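FOR IMMEDIATE RELEASE
11 May 2018

Walthorpe Housewares Asks the Public to Please Stop Boiling Things Dry

Survey of 611 households finds most kettles die young, and that their owners would rather blame the water

PLALLOW – Walthorpe Housewares, the family-owned maker of pots, kettles and replacement lids, today published the results of its first Household Simmer Survey, a study of what people do with a stove once they have turned it on and left the room. The company had hoped for flattering news. It is releasing the results anyway.

The survey was carried out in February among 611 households in Plallow and the surrounding towns. Each household kept a kitchen diary for 16 days, noting what was put on the stove, who put it there, and where that person was when it was ready. "Upstairs" was the most common answer, followed by "on the phone" and, in one diary, "Jonow," a town 30 miles away.

"We make a very good kettle," said Carmela Cuesta, managing director of Walthorpe. "It will last for years if there is water in it. We felt that was understood."

Among the findings:

Roughly a third of households had boiled a kettle dry at least once in the past year. Asked for the cause, a majority named hard water.

Soup was the dish most often forgotten. Rice was the dish most often forgotten and then served.

Households with a kitchen timer were no less likely to scorch a pot than households without one. Several diaries record the timer going off, being switched off, and the cook sitting back down.

Four respondents described themselves as "excellent" at making custard. The researchers asked to see some custard. One respondent has since withdrawn from the study.

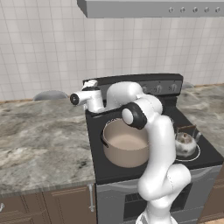 Pot and kettle on the front burners, marble to either side.

The study was designed by Tin-yau Chien, who came to Walthorpe from the insurance business and says the change has been restful. He was particularly interested in what he calls the drift: the distance a cook moves away from the stove in the first few minutes after lighting it.

"People start out very attentive," said Chien. "They stir. They taste. They adjust the heat by an amount that makes no difference. Then they remember there is a chair in the next room, and we lose them."

The survey also asked people to name the setting they use most often on their own stove. Most said medium. Asked to point to medium, they pointed to a wide range of places, including one spot on the dial that controls the oven. Walthorpe's recipe cards have recommended "a medium heat" since the company began printing them, and Cuesta admits this now looks optimistic.

"There are people out there who have been making my grandmother's lentils on full power," she said. "They write to us about the lentils. I have always been rather short with them, and I would like to apologize."
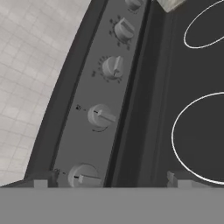 Round control knobs on a stove panel, with their ring markings.

In response to the findings, Walthorpe is launching a summer program called Stay With the Pot. It begins with a revised set of recipe cards, in which every mention of medium heat has been replaced by a plain account of what the food should be doing. Small bubbles at the edge. Steam, but no noise. If there is noise, turn it down. The cards were written by Iñaki Ibarra, formerly head cook at the Echevarría boarding house, and tested on members of his family who had never volunteered for anything of the kind.

Ibarra will also lead a run of free evening classes in the Walthorpe showroom. The first is devoted entirely to simmering. Participants will be given an onion, a pan and a stool, and will be expected to use the stool. Phones may be left in a basket by the door. Early feedback from a trial session was mixed, with one guest praising the onion and another asking whether the later classes would have more happening in them.

Ragnvald Sjöberg, who runs the company's repair counter, has agreed to accept scorched pots of any make for cleaning throughout the summer. He asks that they be emptied first. He also asks that customers not begin the conversation by saying it belongs to a friend.

"I can get most of it off," said Sjöberg. "Jam is the worst. Milk is the saddest, because they only looked away for a second. I believe them about the milk."

Kettles that have been boiled dry will be looked over without charge, though Walthorpe cautions that some are beyond help. Owners will be told privately.

A second survey is planned once the classes are over, to find out whether anyone has improved. Cuesta has asked that custard be left out of it.

Recipe cards are available free from the Walthorpe showroom in Plallow, or by mail on request. Places in the simmering class are limited by the number of stools.

About Walthorpe Housewares
Walthorpe makes cookware and kettles for home kitchens, along with replacement lids in sizes that other manufacturers have given up on. The company is based in Plallow.

Press contact
Unai Urquijo, Walthorpe Housewares press office. Review kettles can be lent to journalists on request and should be returned with the lid.

ENDS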